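Cisell cell

The Cisell cell is a two-armed household robot and the patch of floor it lives on, set up in Jindau by the service firm Balogh. It practices the jobs people would most like to be rid of, among them straightening cushions and folding blankets. The word "cell" is borrowed from factories, where it normally implies a fence, a foundation and a person with a clipboard. At Jindau it implies a carpet, some furniture and a roll of tape.

The cell is known mostly for its maintenance routine, which was written down in a binder called the Fistum book and has been copied, with varying accuracy, by other people who look after similar machines.

Background

The machine arrived at Jindau in February with two arms, two multi-fingered hands and a manual that assumed a perfectly flat concrete floor. The room had carpet tiles. The first version of the setup was done in five days, four of which went to deciding where the sofa should go. The sofa was later moved anyway.

The current edition of the Fistum book is dated Wednesday, November 15, 2023. It has 147 numbered steps, several of which tell the reader to go back and do an earlier step properly. Edition numbers are not used, after a disagreement over whether correcting a spelling mistake made a new edition.

Layout

Positions are marked on the floor in white tape. The tape is the cell's official reference, and the book gives it a respect usually reserved for property lines. A machine parked a little off its mark will reach for a cushion a little off its cushion, and an operator can lose a morning looking for a software fault that is really a foot nudging a wheel.

Tape on carpet tile has its own problems. It lifts at the corners, collects lint, and comes up altogether if a cart is rolled across it often enough. The book calls for replacing a whole strip at a time. Patching is forbidden in capital letters, and is common.

Cables are run along the floor in the open. An early plan to put them under the tiles was dropped when it became clear that every cable would have to come out again within the week. People walking through are expected to look down. The rule for a cable that crosses a walking route is that it should lie flat, with slack at both ends and no loops.
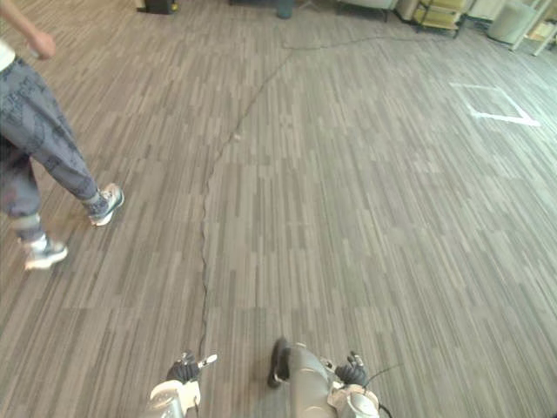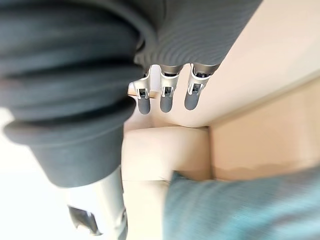 Arm covers

Each arm wears a ribbed cover over its moving sections. The cover keeps lint and stray threads out of the joints and keeps the joints from taking hold of anything they were not asked to take hold of. It is the cheapest part of the arm and receives most of the attention.

Covers are checked by bending the joint slowly through its full travel while watching the folds. They should open and close evenly, like an accordion played by somebody with patience. A fold that stays shut usually means the cover has been fitted with a twist. The cure is to undo the cuff, let the cover turn back by itself and fasten it again. Pulling the cover straight by force also works, for a day or so, and then it splits.

Cleaning is done with a barely damp cloth, along the grooves. Compressed air was tried once and moved the dust from the outside of the cover to the inside.

Fingers and hand wiring

The metal sections of the fingers have openings through which the pivots can be reached, and through which blanket fuzz can reach them too. The book recommends tweezers and good light. It discourages oil, on the grounds that oil ends up on the upholstery, and the upholstery is pale.

Fingertip pads are treated as a consumable. They go shiny before they go bad, and a shiny pad will hold a cushion well enough while letting a blanket slide away. The test is to press the pad against a sheet of paper and drag. If the paper comes along, the pad stays on. Pads are changed as a set on each hand, as a hand with one new pad and several old ones grips in a way that the book calls "opinionated."

Wires at the wrist need enough slack to follow the hand in every direction and too little to snag on a table leg. The correct amount is found by trial. The book gives a figure, which has been crossed out twice.

Daily check

The daily check takes 29 minutes when done by the person who wrote it. In outline:

Walk the floor cables from one end to the other.
Press down the tape corners.
Confirm that the stop button works by pressing it.
Park the machine on its mark.
Bend each joint and watch the covers.
Open and close each hand, then look for fuzz.
Pick up one blanket and put it down again.

The last item is the only one that resembles work, and it is the one most often repeated for visitors.

Faults

The most frequent entry in the fault log is "drifted," meaning that the arm stopped slightly away from where it was sent. The listed causes, in the order they should be checked, are the parking position, the tape, the cuff fasteners, and finally the arm itself. Operators tend to start with the arm.

The second most frequent entry is "fine now." The log format was changed to disallow it, after which "OK now" began to appear.

Wrist camera faults are logged separately. A blurred view normally calls for a wipe of the lens and, if that does nothing, a slower arm.

Reception

Readers of the Fistum book have praised its thoroughness and complained of its length, sometimes in the same message. The section on tape is the most widely copied. A shortened version circulates on a single sheet and leaves out the stop button, and Balogh has asked people to stop using it.

See also

Cable slack
Carpet tile
Preventive maintenance
Robot end effector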